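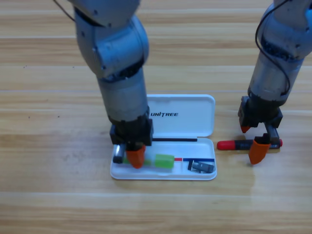
3 min read

README for the equipment planning folder, two-arm tabletop cell

Read this before you open the budget sheet. The sheet looks more certain than it is.

What the folder is for

Pulano wants to know if a second two-arm cell is worth paying for at the Skurwood site. The folder holds the quotes, the clip log from the cell we have now, and a parts list. It does not hold a business case. One was started and I took it out, as it assumed the arms would do packing work at a speed we have never logged.

The task

Small stationery goes into an open pencil case with a shallow tray: pencil, marker, odds and ends. One arm works at the tray while the other handles the next item. It is a fair test of two arms sharing a small space. It is a poor test of anything a customer has asked us for, and the Clamemham quote treats the two as the same thing.

What's in the log

561 clips, one row each. Columns are clip number, item set, operator initials, outcome, and notes. Outcome is "done," "partial," or "stopped." The person running the cell filled it in, and no second person checked. "Partial" covers everything from a marker left slightly crooked to a tray knocked sideways. Do not turn this column into a success rate and put it on a slide. It has happened once already.

Costs

All amounts are in dollars, before tax.

Gripper fingers and spares: 2000 per year. Supplier's figure. Our own spending record covers only December, so I can't confirm it or argue with it.

Cables, mounts, table: 3000, one time. The quote leaves out cable guides. Our arms run with cable hanging in open loops, and I would want a price for something tidier before signing.

Setup and training: 30 hours, no rate given. Clamemham says this is "typically absorbed." Absorbed by whom is not stated.

Arms: see the quote files. The two vendors bundle different things, so the totals can't be compared line by line. Cieślak includes a controller and a spare gripper. Clamemham includes neither and is still not clearly cheaper.

Missing from both quotes

Cleaning and wear. The housings on the current arms are scuffed and grimy, and both vendors price service as if that never needs a visit. There is also no line for operator time, and I expect that to be the largest cost in the first year.

Known problems

Item sets were renamed partway through the log. Old names are in the notes column, mostly.
The sheet's payback tab still points at the business case I removed and will show errors. Leave them.
Lighting was never recorded. The table has a slight gloss and picks up reflections, so anyone planning to train on these clips should ask for a sample first.

Use

Fine for rough planning and for checking a vendor's parts list. Not fine for promising output. If you change a cost, write where the new number came from in the cell next to it.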